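Hi Mercedes,

Fall update on the Norkoda entertainment desk, 3 Nov 2007. Sorry it's a few days behind, we had a busy end to the month and I wanted the traffic numbers in before I wrote to you.

The big thing first: the celebrity interview series is up and running! Banafsheh Zarei has done 15 of them so far, mostly singers and a couple of comedians, and the one with Keyvan Mazandarani (the wedding singer who quit and then un-quit on live radio) brought in more comments than anything we've put up since we launched. He talked for two hours and we used maybe a third of it. I'd love to run the rest as a second part if you're okay with us going a little over on transcription. 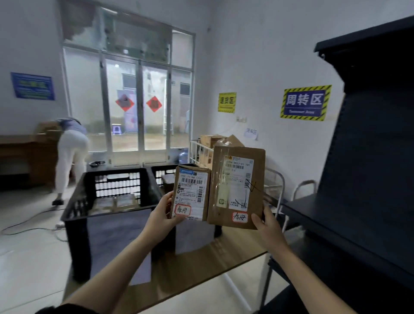 Money-wise we're in decent shape. We've spent 40 percent of the grant, and the one surprise was the photo licensing, which came in $2,000 higher than I budgeted back in September. I moved that over from travel. Shahram Karimi has the receipts if your office wants them.

What hasn't gone so well is the gossip column. Two stories had to be corrected, both from the same tipster, and we've stopped using him. Every item now needs a second source before it goes up, so we're slower than Toltero on breaking stuff and I can live with that.

Coming up: the Mahmoudi music awards (we have 2 press passes, fingers crossed for a third), and a short weekly radio spot on Stilside that Banafsheh is going to host. I still need a signed letter from you for the Stilside people, any time before the awards is fine.

Talk soon,
Shahab Nikzad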